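Stundham Community Board > Events and Local Radio

Topic: Harbor night broadcast, parking and ticket giveaway

ldelacroix_gus
Does someone know where the radio tent will stand this year? Last time it was beside the ferry steps and the line for the giveaway blocked the whole walkway. I waited 30 minutes and got a key ring.

pebble_road
Same place, I think. The station said on the morning show that they have 100 pairs of tickets for the Clolleck concert, and you must answer a question to win one.

ldelacroix_gus
100 pairs is good. Is it first come or a draw?

marta_k
It is a draw. You write your name on a card before 3 in the afternoon and they read the winners live. I do not like this system, to be sincere. If you work until the evening you have no chance.

pebble_road
I disagree with marta_k. When it was first come, the same people won every time, they were sitting there from breakfast with folding chairs. A draw is more fair.

marta_k
More fair for people who are free in the afternoon, yes. They could also take names by phone. Lucinda Lindgren did it like this when she had the evening program, and it worked well.

tidewatcher
Lucinda had maybe 40 callers. Now it is nearly 400 people at the tent. I would not want to answer that phone.

Parking: the lot behind the Kang bakery is closed for the stage trucks. Use the school field, the gate is on the north side.

ldelacroix_gus
Thank you, I did not know about the bakery lot. And is Wotico paying for the fireworks again?

tidewatcher
Yes, but a shorter show than before. I read it in the January newsletter.

marta_k
Shorter is fine for me. My dog agrees.

oskar_from_hill
I come a little late to the discussion, but I support the draw too. My only request is that they read the names slowly. Last year the wind was strong and my neighbor understood her name only at the second reading.

Two pictures from me, with the printed fabric:

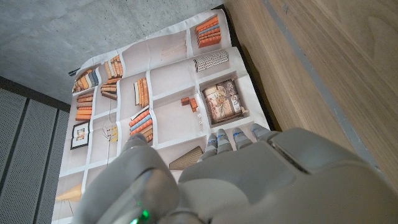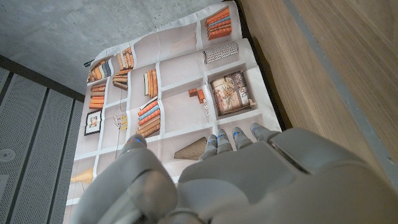
About the cards - you can fill in only one per person, and they check it. My brother-in-law put in three and they took all of them out. Also bring your own pen, the ones at the tent are always empty.

pebble_road
Can children fill in a card?

oskar_from_hill
Only with a parent's name on it. The tickets are for the evening concert, so the parent has to go with them.

marta_k
I will write to the station about the phone anyway. If they answer, I post it in this topic.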